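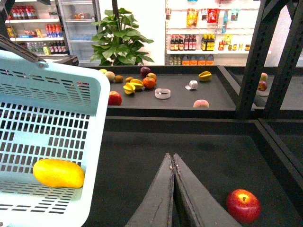
Grocery bench, wrist view: one mango in the basket, plenty of fruit still on the trays.

Flodstead Grocery Bench
Teaching station for pick-and-place learning

The Flodstead is a shop counter for machines that have never been shopping. You get the bench, the trays, a stand, a perforated plastic basket and the software that records every attempt, good or embarrassing, in a form your training code can read.

Most people start with the mango. It is smooth, heavier at one end and in no hurry to be picked up. Starfruit comes later, when confidence needs reducing.

What gets recorded
Wrist view, head view, joint positions and gripper opening, all on one clock. Each attempt is saved as its own episode with a plain-language instruction attached ("put the mango in the basket"). Failed attempts are kept and labelled – please don't delete them, your model will want to know what a dropped peach looks like. 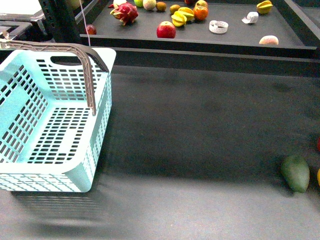

Between episodes the Imai scene planner tells the operator what to move and where. Left to themselves, people put the apple back in the same spot all afternoon, and the model learns that apples live there. Imai is fussier. It will ask for the basket to be turned, or for a roll of tape among the fruit, and it doesn't take no for an answer until you find the setting.

Details
Bench width: 1,000 mm
Bench height: 780 mm
Starter set: 41 items
Episode export: Peltport format, or plain folders
Warranty: 6 months, fruit excluded

Delivery
Built to order in Dostton and sent flat, with one bag of bolts and slightly too many washers. Robot arm not included.

Page updated 15 March 2019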